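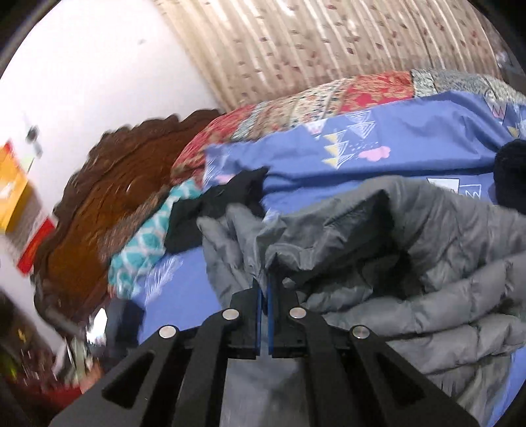
Winter clothes on the bed, waiting to be sorted. The gray puffer jacket goes in the coat pile.

Movesbridge > Our Company > About Us

About Us

Movesbridge is a home packing and clothing storage company. We sort, fold, pack and store clothes and bedding for people who are moving, downsizing or short on closet space. We work in bedrooms, mostly. Other companies will carry your sofa and your boxes of dishes, and we are happy to work the same day they do.

The company was started by Abílio Antunes, who spent 18 years with a moving firm in Immont. On most jobs the furniture was ready when the truck came and the closets were not. Clothes went into trash bags at the last minute and came out creased or mixed up with the towels. He began offering to come a day early and pack the bedrooms. After a while that was most of his work, and he rented a unit on Arnaud Street and put up a sign.

We now have two crews and a storage room with 171 numbered shelves. The office is still on Arnaud Street. A smaller drop-off counter is open in Pronodside from October through April, when most people change over their closets.

How We Work

We start with the bed. Everything from the closet and drawers is laid out on top of the covers, one section at a time, and you tell us what stays, what goes to storage and what you are giving away. If you would like us to decide, we will ask you for a few rules first and set aside anything we are not sure of.

Clothes are then packed by type:

Coats and puffer jackets are zipped, pockets checked, and packed in wide boxes. We do not vacuum-bag quilted jackets. They can be slow to regain their shape, and we have the shelf space.

Knitwear is folded flat and never hung. Hats and gloves go in a separate small box with the owner's name on it.

Sheets and duvet covers are kept together as sets, with the pillowcases inside.

Patchwork and other older quilts are folded in cotton sheets. For long storage we take them out and refold them every 4 months so the creases do not settle in one place.

Every box gets a card listing what is inside. You keep a copy. If you call and ask for the brown boots, we can tell you which box they are in and have it ready by 5 p.m. the next working day.

What We Ask of You

Please wash or dry-clean clothes before we come. We cannot store anything damp, and we do not do laundry. Jewelry, cash and papers should be out of the drawers before we start. Anything we find in a pocket is put in an envelope and handed to you before we leave.

Visit or Call

The Arnaud Street office is open from 8 a.m. to 5 p.m. Estimates are free and are done at your home. Parking is behind the building, and the storage room entrance is the second door.

12 shares | 3 comments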